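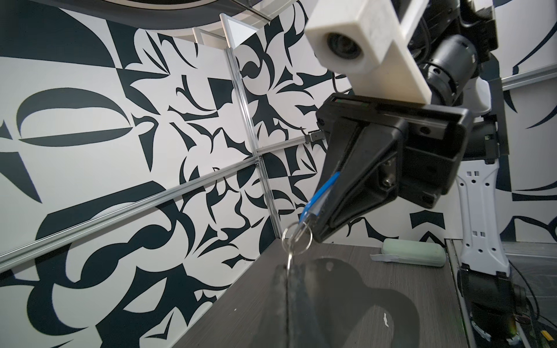

January 20, 2020

Keys again. Spent the first part of the morning on the tag system, which was meant to be finished in December and which I described at the time, in this same notebook, as "an hour's work, tops". I have left that entry in as a warning.

Where it stands. Every key in the workshop gets a plastic tag on a split ring, colour by room. Blue is the Holtavham store. The other colours are still under negotiation, mainly with Jolene Kingi, who wants red for anything that locks something expensive and won't be moved on it. By her reckoning that would make the kettle cupboard red. I've said I'll think about it.

Split rings. One ring through the tag and the key together is too stiff, and the key sits sideways and catches on the hook. Two rings linked together hang much better and the key drops straight. It does mean twice the fingernails. Tried the flat end of a teaspoon for opening them — better than a thumbnail, worse for the teaspoon.

Bought a bag of 200 rings from Dobos. We have 19 keys. I'm aware.

Labels. Pencil rubs off, biro skids on the card, and the fine marker is good if you leave it alone for a minute before sliding the card in, so naturally I didn't. Redid 2 of them. Short names only: STORE, not "Holtavham store (back, left-hand, sticks in wet weather)", though that was a more useful label.

The old hook board is numbered up to a point, after which whoever did it seems to have lost heart. The key register from Jorbridge starts at 1,057 and gives no clue what happened to the thousand and fifty-six before it. I propose we ignore both and go by room.

Still to do:
Find out what the short brass key opens. Tried it in everything on this floor, including the biscuit tin.
Spare for the Plirance cabinet. The one we have is bent and only turns if you lift the door.
Ask Jolene about red.
Put the teaspoon back before anyone makes tea.

Later: short brass key is for the bike shed at the old place. Have tagged it anyway, green, as we had one over.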